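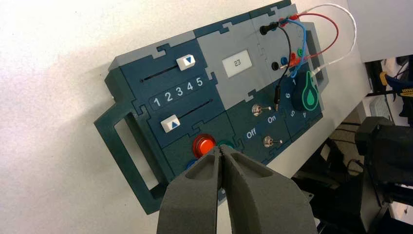 Figure 6.1 A red push button and a slider on the same board. The slider knob carries a blue triangle.

Chapter 6
Controls and Labels

Key terms: control, momentary control, discrete control, continuous control, label, mapping, feedback

In August, a small bakery supply firm called Destano moved its mixing room to a new building. The mixers were the same ones the staff had used for years, but the wall panel that ran them was new. During the first month the firm logged 482 starts and stops at the panel. Henrique Aguiar, the shift lead, went through the log and marked each entry where the operator had pressed one control and then, within a few seconds, pressed a different one. Most of these entries came from the same pair of buttons. They were the same size and the same color, and their labels were printed underneath, where the operator's own hand covered them.

The firm did not replace the panel. It moved the labels above the buttons and changed the cap on one of them. This chapter deals with problems of that kind. The parts involved are cheap and the decisions are small, but they are made early in a project and are often hard to change later.

6.1 What a Control Does

A control is any part of a product that a person moves or touches in order to change what the product does. A light switch is a control. So is the knob on a stove, the lever on a toaster, and the handle of a faucet. A warning light is a display, since it gives information and accepts none. Many parts do both jobs. A stove knob sets the burner, and its position also tells the cook what the burner is set to.

In Chapter 5 we looked at displays. You may want to review Section 5.3, on reading distance, before starting Section 6.4.

Controls are usually sorted by the kind of setting they make.

Momentary controls act when they are pressed. A doorbell is the common case. Their position gives no record of what was done, so the product has to show it some other way.

Discrete controls have a fixed number of settings. A three-speed fan switch is discrete. The user should be able to feel each setting as well as see it.

Continuous controls can be set anywhere between two limits. Volume sliders and dimmers belong here. They are harder to set to an exact value, and a printed scale helps.

6.2 Telling Controls Apart

When several controls sit close together, people tell them apart by position first. Color, shape, size, and label come after that, and the order depends on the lighting and on how often the person uses the product. Color works well in good light. It should not be the only difference, because some users will not see it.

A four-way layout is easy to learn because each button has its own direction. The user can remember "left" or "top" even after forgetting the color. A row of four identical buttons gives less help, and the middle two are often confused.

Raquel Abreu tested this with two versions of a kitchen timer sold under the name Zonon. One version had its four buttons in a row and the other had them in a diamond. Each version was used for 440 trials. Users of the row version looked down at the buttons more often and took longer to find the one they wanted. We return to her results in Section 6.5, where the full table is given.

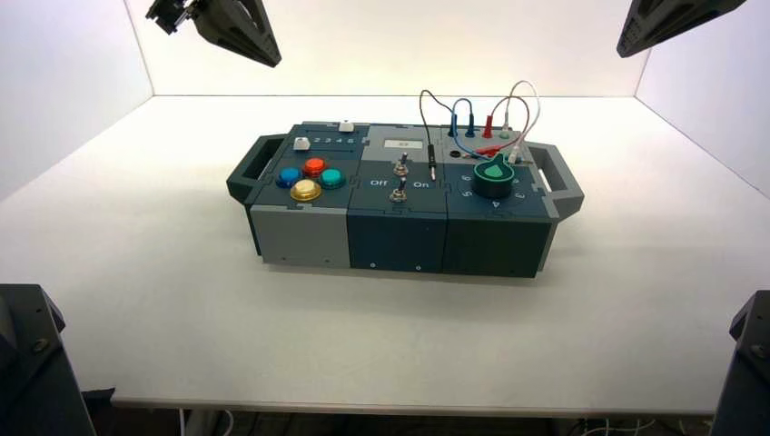
Figure 6.2 Four round buttons in a diamond: blue at left, orange-red at top, green at right, yellow at bottom.

6.3 Placing the Label

A label should be close to its control, and it should stay readable while the control is in use. For a panel mounted on a wall, this usually means placing the label above the control. For a surface that lies flat, the far side is better, for the same reason.

Use the word the user would use. "Start" is better than "Initiate." Keep abbreviations to those already known in the trade, and do not mix words and symbols on one row of controls unless every control has both.

Before You Read On

1. List the controls on one appliance in your home. Sort them into momentary, discrete, and continuous.

2. Find a control whose label is hidden by your hand when you use it. Sketch a better position for the label.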